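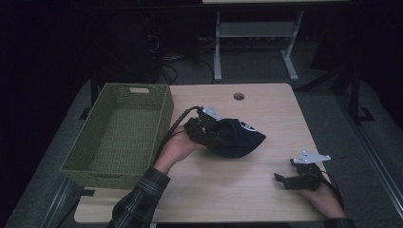 Lost property from Grakville baths goes on sale Sunday

Caps, coats, odd gloves, one cello case. Everything left behind at Grakville baths since last summer and never claimed goes on sale this Sunday in the upstairs hall, doors at 11.

There are 228 items on the list, most priced at £2. Coats a bit more. Anyone who spots their own stuff can have it back for nothing, but bring some sort of proof, a photo will do.

"It's mainly hats," said Celina Sikora, who runs the front desk. "Hats and single flip flops. We had a wedding dress in July, that did get collected."

Money raised goes towards new changing room benches. The old ones were taken out in spring after two gave way, and swimmers have been making do with plastic chairs ever since.

Regular swimmer Trilok Garg said he'd be in the queue early. "I've lost three jumpers in there. I want at least one of them back."

Cash or card. Bags not provided so bring you own. Parking at the back is shut for resurfacing, use Willel Road, the 17 bus stops outside. Anything unsold goes to the charity shop on Monday mornng.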